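## 4. Good Practice for Two-Arm Table Work

Welcome to the fun part! Once both arms pass the start-up check, you're ready to work at the table. The rules below come from the Groria site, where Obaidul Herath's crew logged 336 sessions after May and kept notes on every single stop (a wonderful habit, please copy it).

1. Clear the table of everything the task doesn't call for. Cups and phones go on the shelf.
2. Set the plate in the middle of the table, where both grippers can reach it.
3. Put one object on the plate. Soft cardboard things like tissue boxes are great for learning grip force!
4. Check that each wrist cable has enough slack to follow the arm. A loop is fine; a tight cable is not.
5. Stand behind the floor line and say "arms live" out loud before you press Enable.
6. Run the first approach at 10 percent speed, with a hand on the stop button the whole time.
7. Move one arm in and park the other. Bring in the second arm only when the first is holding still.

> **Caution:** Never reach between the arms to straighten an object, even for a second. Press Stop, wait for both status lights to turn amber, then step in.

**Note:** Esonum controllers keep the last speed setting after a restart. Check it every time.

If a grip slips 2 times in a row, stop and lower the force one step before trying again. Write the new value on the Haque sheet, along with your initials and the object used.
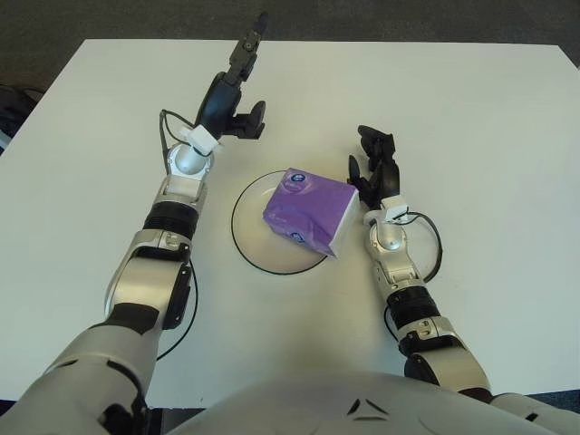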